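A morning at the Jadik open day

In August 2018 the Jadik workshop opened its doors to neighbours for the first time, and I went with a notebook and too little breakfast. On the bench was Clumance, a robot arm that learns to sort cloth for the recycling centre.

Gilang Hutapea, the engineer, let every visitor choose a piece from the pile. My choice was a grey sock. The arm came down slowly, and the children behind me became very quiet.

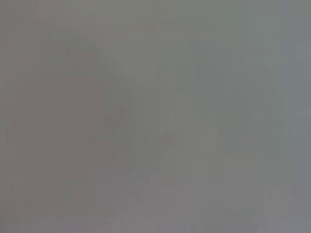
Anisa Ismail

On the screen beside the bench we could follow the small camera at the wrist. So close to its work, it gives mostly soft greys, a little warmer on the left and more blue on the right. I could not name one thing in it.

Gilang told me the arm makes 309 tries in a normal day. His aim for January is 60 pieces an hour. I asked if he gets bored, and he laughed and gave me another sock.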